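Una guía de estilo técnico fija el uso del gerundio y las mayúsculas

Viernes, 14 de septiembre de 2018

Curkent publicó hoy la segunda edición de su guía de redacción para manuales en español, un documento de 88 páginas dirigido a traductores y redactores técnicos. El texto distingue entre normas de obligado cumplimiento y recomendaciones, y marca cada apartado con uno de los dos rótulos.

Entre las normas figura la exclusión del gerundio de posterioridad, del tipo «el sistema se detuvo, reiniciándose después», que deberá sustituirse por una oración coordinada. También se fija la minúscula inicial en los nombres de cargos y meses.

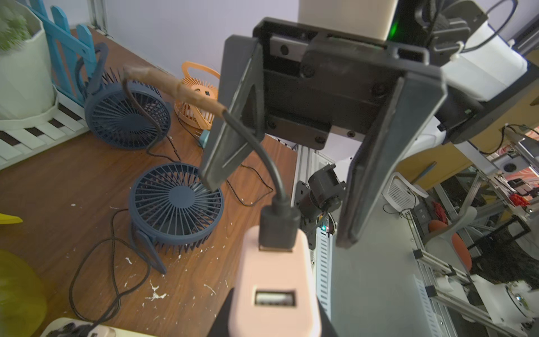
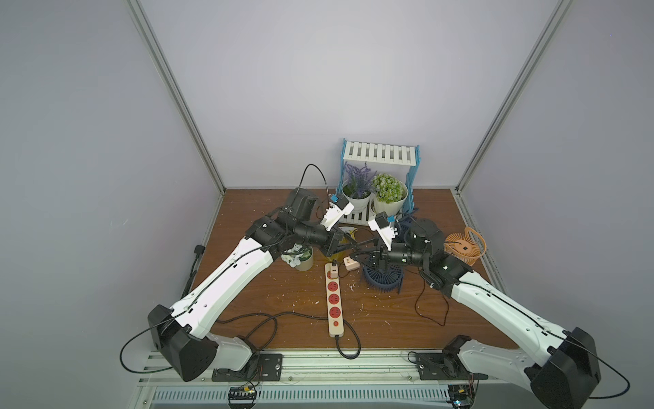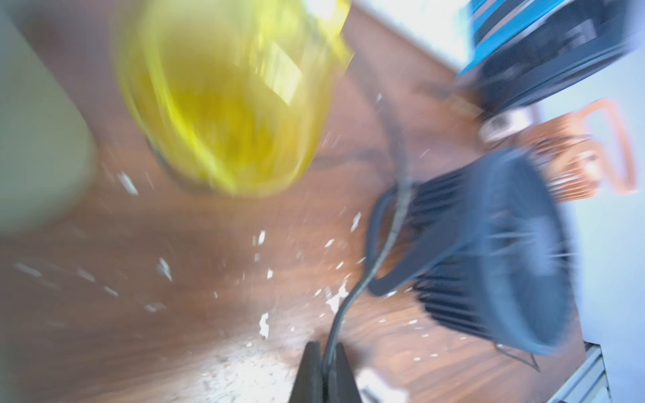 Un cargador USB rosa pálido, una mesa con dos brazos robóticos y un vaso de plástico amarillo translúcido.

La coordinadora de la edición, Azra Milošević, indicó que el equipo revisó 379 consultas recibidas desde enero. La mayor parte se refería a la concordancia del verbo con sujetos colectivos y al régimen preposicional de verbos como «acceder» e «informar».

En el caso de los colectivos seguidos de complemento en plural («la mayoría de los usuarios»), la guía admite ambas concordancias, aunque recomienda el plural y exige mantener un solo criterio en todo el manual. El glosario anexo pasa a tener 4000 entradas.

Tiburcio Ochoa, responsable del glosario, precisó que siete términos siguen pendientes de revisión y conservan de momento la forma de la edición anterior. Las correcciones se incorporarán a la versión digital en enero.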